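About Bomdale

Bomdale runs ground stations for small satellites. We receive data from spacecraft in low orbit, send commands up to them when their owners ask us to, and pass everything on over an ordinary internet connection. Our customers are mostly universities, weather and farming services, and small firms with one or two satellites and no wish to build an antenna of their own.

The company was set up by Hauke Thiele and Loukia Alexiou, who had worked together on antenna control software and kept meeting the same problem. A team would spend years on a satellite and then have only a few minutes a day in which to talk to it, from one dish on one roof. If the weather was bad or a motor stuck, the pass was lost. They bought a second-hand 3.7 metre dish, rebuilt the drive, and began selling passes by the minute.

We still sell them that way. There is no joining fee and no minimum term.

Where we work

Our main site is on former grazing land, on a low ridge with a clear view of the horizon on three sides. It has four dishes and a small building with the receivers, a workshop, a kitchen and two bedrooms for staff on night duty. The second site, which we call the north station, has two dishes and is run remotely except during maintenance visits.

People who live near a ground station often want to know what it does, and we think they should be able to find out easily. We do not launch anything. The dishes turn to follow satellites and make a low hum when they move quickly. Transmit power is limited by our licence, and the dishes cannot transmit below a set angle above the ground. The latest survey of signal levels at the fence can be read at the site office or sent by post.

Before the fourth dish went up we held two open meetings in the village hall. The main worries were lorries on the lane and lights at night. We moved deliveries to the middle of the day and changed the yard lights to shielded ones on a timer. The access track was also moved 98 metres to the east, away from the nearest houses.

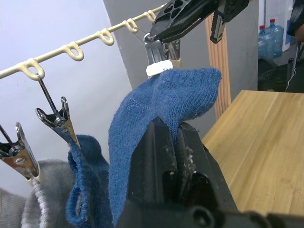 Night duty is shared between everyone on the technical side, including the founders. A shift runs from eight in the evening to six in the morning, and most of it is spent checking the pass list and answering customers in other time zones. Passes are booked and tracked by our own scheduling software, Trasex, which also decides which dish to use when two satellites come over together. An operator can overrule it at any time.

In our last full year we handled 3195 passes. Of those, 886 were for university teams, who pay a lower rate and can book up to 500 minutes a year at that price. We keep some time free each day for satellites in trouble. If you have lost contact with yours, ring the duty desk, whether or not you are a customer.

Who we are

Hauke Thiele, managing director. Deals with licences, frequency coordination and the landowners.

Loukia Alexiou, technical director. Responsible for the dishes, the receivers and anything that moves.

Teófilo Ríos, operations. Draws up the rota and is the first contact for new customers.

Thu Đỗ, software. Looks after Trasex and the customer interface.

Dirk Teuber, site engineer. Based at the main site and in charge of visits.

We also take two students each year, for six months at a time. Places begin in April and are paid. A driving licence is useful, as the nearest bus stop is a long walk from the gate.

Suppliers and partners

Drive motors and gearboxes are serviced by Prokopenko, who have worked with us from the first dish onwards. Our backup data link is provided by Clekarix. Both are independent companies and neither holds shares in Bomdale.

Visiting

School and club groups are welcome at the main site by arrangement. Groups should be no larger than fifteen, and visitors need to stay behind the yellow line while a dish is moving. Please write to Dirk Teuber at least three weeks ahead. The north station is not open to visitors.

Page last updated 20 Aug 2020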